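Storage and Waste in Shared Workrooms — Project Report
Unit 4, submitted Jun 1, 2022

Aim: find out why so much stuff gets thrown out of shared rooms when it's still good. Our building, Sunenwood, seemed like the obvious place to start. Went through the purchase records back to February and did a short survey. 272 surveys handed out, not all came back. 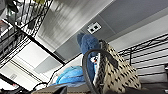 Records first. The supply budget was $824 for the period and a fair chunk went on things we allready had. Tape, markers, batteries. People buy again when they can't see what's there, and tall storage makes it worse. With a black wire rack you can at least look up through the shelves and tell something is on them, even if you can't tell what. Solid cupboards got the worst comments in the survey by far.

Labels — mixed results. The Benetti system (colour codes by type of material) was liked by people who'd had it explained. Everyone else ignored it. The Zitow sheets are just a written list on the door, dull but people used them. Would of liked to trial both for longer.

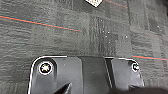
Also looked at who does the ordering. At the moment anyone can, there's no sign-off, and two groups can put in the same order in the same week. Pešek Supplies has a minimum order as well, so a person needing one roll of tape gets a box. Leftovers go to the back of a shelf and get binned at the end of term.

Limitations: one building, short time frame, survey questions 2 and 4 were worded badly and we left them out of the totals. Should have piloted it.
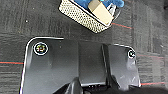

Recommendations
One shared order a month, same day each month.
List on the door, updated by whoever takes the last of something.
Swap shelf for leftovers before anything goes in the garbage.

Cost of all this is close to nothing, mostly paper. Next group could check the records again after a full term and see if the double orders have dropped. Survey form and raw totals are in the appendix.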